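The Saturday shift: inside a student robotics club learning to feel its way along an edge

By our education correspondent 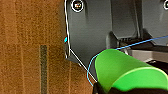

The wrist camera's view at the Plirnska club, with the white outline following the side and lower corner of a dark grey panel.

The robotics club at the technical college in Plirnska meets in a ground-floor workshop between the bicycle store and the boiler room. It opens at nine on a Saturday and the last students usually leave when the building is locked at four. There is no prize money and no course credit. Membership costs 40 a term, which pays for cable, screws and biscuits.

This year the club has set itself one job. A robot arm must approach a flat panel, find where the panel ends and move along its edge without touching it. The task comes from the regional student competition at Lisotside, held every June, where teams are given a part they have not seen before and 60 minutes to prepare. The arm then has to do the work on its own.

The rules are short. A team may use one camera, and it must be fixed to the wrist of the arm. There can be no second view from the ceiling or the side of the bench. Whatever the arm knows about the part has to come from close up, often with its own gripper filling a good share of the picture.

That restriction is what most of the club's work has been about. A camera on a stand can see the whole part at once. A wrist camera sees a corner of it, with bits of other equipment behind. When the arm moves, the view changes, and the program has to decide whether the line it is following now is the same one it was following a moment earlier.

The club's panel is dark grey and matt, with circular markers on its face, each ringed in white. One side runs straight and then turns in sharply at the bottom. Straight edges gave little trouble. The sloping corner took most of the autumn.

Early versions of the software would reach the bend and carry on straight down, following nothing. The students first tried slowing the arm. This made the mistake take longer. They then split the job in two, with one part of the program looking for edges and another checking that any new edge joined up with the last. The second part was written by first-years over a holiday week and is now the piece of the code the club is proudest of.

The results are drawn over the camera picture as coloured lines, so that anyone standing at the screen can see what the program believes. Older members say this changed how the club works. Before, a failed run meant an hour reading through columns of numbers. Now a first-year with two weeks' experience can point at the screen and say that the line has left the panel.

Every run is saved. The archive stood at 703 at the end of the winter term and had reached 752 by the time of our visit. Failed runs are kept with the rest, each with a line or two of notes. Some of the notes are useful. Others say "again" and nothing more.

Money is tight, as it is for most school and college teams. The club's main supporter is Nedelcu, a local machine shop that makes brackets for the arm when it has spare time on a Friday. The software is the club's own work, kept under the name Heseo, and it is given free to any other team that asks. Two rival colleges have taken a copy. One of them sent back a correction to the part that reads the markers.

Teaching is done by pairing. New members sit beside someone in the year above for their first term and are expected to be running the arm themselves by the second. They learn where the stop button is before they learn anything else. A run can be halted by any person in the room, and the one who halts it does not have to give a reason at the time.

Last year the team finished in the lower half of the table at Lisotside. Its arm followed the first two sides of the part correctly, lost the third and ran out of time. The students came home with a list of things to fix – lighting was at the top, followed by the markers and then the corner. The lighting has been dealt with by the simple method of practising at different times of day, with the blinds up and with them down.

The markers are still being worked on. They give the program a fixed point to measure from, but only while the camera can see them, and close to the lower edge it often can't. The plan for the spring is to have the arm look back up at them at set points along the route. It will cost a few seconds each time. Whether the club can afford those seconds in June is the main argument in the workshop at present, and it was still going on when the building was locked.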